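Chapter 4
What We Drink From: Bottles at Home and at Work

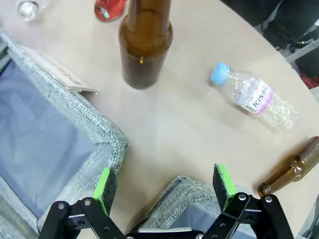
Department of Home and Consumer Studies, Rundholm College

Before you read any further, have a look in your kitchen and see how many bottles you can find (don't forget the ones at the back of the cupboard!). Most of my students are surprised by how many different kinds they own, and I was too when I first tried it with my colleague Aiman Lau, years ago now.

Glass and plastic have shared our shelves for a long while, and each has its own good points. Brown glass keeps out much of the light that can spoil beer or some medicines, and it can be washed and filled again. Plastic is light, doesn't shatter, and costs very little to move from one town to the next, as anyone who has carried a crate of glass up the stairs will gladly tell you.

In this chapter we look first at how bottles are made, and then at what becomes of them. Section 4.2 follows a small bottling shop, Chmielewska, which fills up to 800 bottles a day and takes back its empties every October. Keep a notebook handy as you go, and save your own kitchen list, as you will need it for the exercise at the end of Section 4.3.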